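Call for participants: suturing practice kit for robotic surgery, user trial

Clunance is looking for surgeons and senior trainees to try out the Rimomside suturing kit before it goes on sale. The trial takes place at our training rooms in Erville and runs through August. There are 14 places.

What the kit is

Rimomside is a set of practice pads and task cards for people who already work at a robotic console, or who are about to start. It comes with a scoring sheet and a short handbook written by Dr Stępień, who also designed the tasks. The kit does not include a robot. For the trial you will use ours.

What you will be doing

Most of the tasks deal with needle and thread in a tight space. Participants tell us they can place a stitch well enough in the open, but lose time when the thread has to be handled between two folds of tissue and the jaws are almost touching. The kit spends longer on that than most courses do.
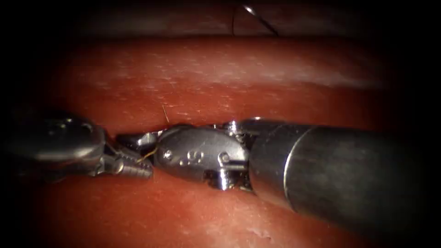 Sessions and payment

You would come for 2 sessions, at least a week apart. Each session has 20 short tasks, with a break halfway. After the second one we ask you to fill in a questionnaire and talk to us about what was unclear, too easy or a waste of your time. Blunt answers are welcome.

We pay 1000 euros for the full trial, plus travel at standard class. Payment is made once the questionnaire is in. If you drop out after the first session we pay half.

Who can apply

You should be a qualified surgeon or in the last years of surgical training, in any specialty. Some console time is needed - simulator hours count. We would like a few left-handed participants, so please mention it if you are. Staff of firms that sell surgical training products cannot take part.

Scores are stored under a code and are not passed to your employer or training body.

How to apply

Write to Colm Hennessy at the Erville office with a short CV, your console hours and the dates you cannot do. The closing date is December 28, 2023. Everyone who applies will get a reply - please allow a few weeks.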